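The Carton Gets Picked Up Every Time
Opinion

In April I was asked to help choose a gripper for a small warehouse that ships welding supplies. The job was dull and clear. Long, thin cartons of electrodes come off a shelf and go into a tray, and a person with a sore wrist would like to stop doing it. We had four grippers on the list, and before any of them had been unpacked I was told that the comparison was mostly finished. It had been run in simulation.

I have been in this trade long enough to get grumpy when I hear that.
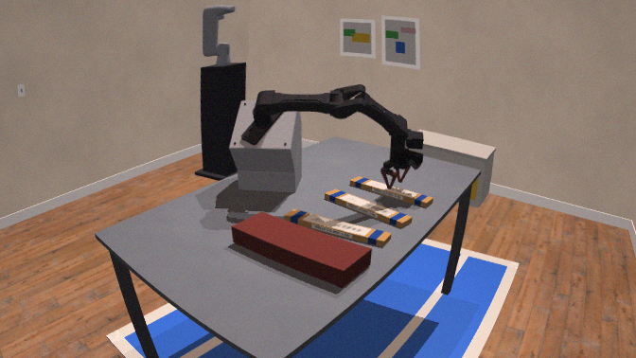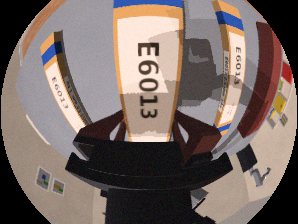 The carton task in Garngate: the arm over the table, and a gripper-side view with the fingers at an E6013 box.

I want to be fair to the people who built this. It is good work. Maite Esteban set up the task, and she did it with more care than I have seen in most paid projects. The cartons have labels on them. The gripper view has the heavy curve you get from a cheap wide lens. The shadows fall across the print in an ugly way, so that part of a label is bright and the next part is gray, and any vision code that reads labels will have to deal with that. I spent a whole morning trying to find something lazy in it and mostly failed.

My quarrel is with what was done next. Someone took the results, put them in a spreadsheet, sorted by success rate, and colored the top row green.

The top row was the Lavurix with the open, triangular fingers. It had picked up the carton in 100 trials out of 100. The Brouwer parallel jaw was a little behind, and the two suction heads were well behind that. The Lavurix costs $3,580 before you buy the mounting plate, and on the strength of that green row it was going to be ordered from Brurninier the same afternoon.

A perfect score ought to make people nervous. In my experience, when a machine that grabs things does not fail once in a long run, the test was too easy or the test could not see the failure. I have never met a third explanation that held up for more than a week.

Think about what a carton is. A carton of welding rods is a paperboard sleeve with a heavy, shifting bundle inside. Pick it up off center and the rods slide. Squeeze it too hard and the board caves in along the long side, and then the customer sends it back. Leave it near a loading door in a damp month and the board goes soft. The glue on the end flap lets go on maybe one box in a bad batch, and now you are holding an empty tube while the rods roll across the floor.

In the simulator the carton is a rigid block with a single mass and a single friction value. Maite told me so when I asked, and it was also written in her notes, on the second page, where the person with the spreadsheet had presumably not gone. A rigid block can't cave in. Its contents can't slide, as it has none. The label is a picture stuck to the outside.

So the number said that the Lavurix can close on a rigid block of that shape, in a place where the controller knows its own position perfectly, and lift it. I believe that. I would have believed it for no money.

What bothers me more is that the ranking leaned in a particular direction. Those open triangular fingers are sold on the idea that they bend around the thing they hold. That is their whole reason to exist. To model them properly you need soft contact, and soft contact is slow to compute and fussy to tune, so in this setup the fingers were made stiff and given a high friction value to stand in for the bending. That is a common shortcut and I have used it myself. But look at what it does to a comparison. The compliant gripper gets the benefit of its softness, in the form of extra grip, without any of the cost. A real soft finger sags a bit under a heavy, long load. It lets the far end of the box droop. It wears. The jaw gripper, meanwhile, was modeled just as it is, and so it was the only one in the test that had to be itself.

The suction heads had it worse. Suction on paperboard depends on leakage, on dust, on whether the cup lands over the edge of a label. The simulator handled it with a rule: if the cup is close enough and flat enough, it holds, up to a set force. Somebody chose that force. If you had chosen a higher one the suction heads would have been in the green row. I asked where the figure came from and learned that it was the default.

I can hear the reply already, because I have had it across the table from me several times. The reply is that of course the simulation is not reality, everybody knows that, and it is only there to narrow things down. Fine. I have no complaint about narrowing things down. A simulation will tell you that an arm can't reach the back of the shelf. It will tell you that the wrist hits the table when you come in low. It showed us, in this case, that the gripper view loses a good part of the carton behind the hand just when you would most like to see it, and that was worth knowing before we bought a camera. Those are questions of geometry, and a computer is good at geometry.

Which gripper holds a cardboard box better is a question about friction, bending, air leaks and glue. Those are the parts that were filled in by hand. If the ranking depends on the hand-filled parts, then you have measured the person who filled them in.

We did get hold of the real things in the end, or two of them. Brurninier lent us the Lavurix and we had a Brouwer jaw on a shelf from an older job. I insisted on full cartons from the actual warehouse, including a few that had been knocked about. We ran 20 picks with each, which is a small number, and I would not hang a purchase on it either. But it was a rather educational afternoon. The Lavurix was lovely on the fresh cartons when it took them near the middle. When it took them off center, the long end dipped, the rods slid toward the dip, and the box rotated slowly out of the fingers. It did that on 4 of its picks. In a trial log each of those would have read as a successful grasp followed by some unexplained event, since the lift itself went well and the trouble came on the way to the tray.

The simulated test, by the way, counted a success when the carton had cleared the table. It did not carry it anywhere.

The Brouwer jaw dropped nothing and dented a good many. Whether a dent counts as a failure depends on who you ask. The warehouse manager said yes. The engineer who had picked the jaw for the older job said the dents were cosmetic. I am with the manager, who has to answer the phone.

I don't draw from this that the jaw is better, or that the soft fingers are worse. With a pad on the jaw, or a longer finger, or a rule about grasping near the middle, either one might do. What I draw from it is that we had a ranking in April that people were ready to spend money on, and the things that turned out to matter were not in it anywhere.

There is a wider habit here that I'd like to see die. A rendered room with wood grain on the floor and pictures on the wall makes people trust the numbers that come out of it. I have watched it happen in meetings. Show a gray box being lifted by a gray claw on a blank background and the questions come fast, and they are good questions. Show a label with print on it and a shadow across it, and the room relaxes. The looks and the physics are made by separate parts of the program, and very often by separate people. One can be excellent while the other is a default value. For training a camera to find the carton, the looks are what you want, and all that work on shadows pays for itself. For choosing a hand, they do nothing except make the audience less careful.

I would ask for two things before anybody shows me another table of simulated success rates. The first is a list of every contact value that was set by hand, printed next to the results and in the same size type. The second is the same table run again with those values moved up and down by a fair amount. If the order of the grippers stays put, I will take it seriously. If the order flips when you change friction a little, then there was no order, and the green row should go back to white.

Maite did run that second test after I had complained enough. She moved the finger friction and the carton mass, nothing else. The Lavurix and the Brouwer traded places more than once. She sent it round with no comment, and I thought that showed a good deal of restraint.

The warehouse has not bought anything yet. The person with the sore wrist is still packing the trays, and I do feel bad about that, as the delay is partly mine. I have been told that a less picky adviser would have had a robot in there by now. That may be so. It would be holding the cartons by the middle, I hope, and somebody would be standing next to it to pick up the ones it didn't.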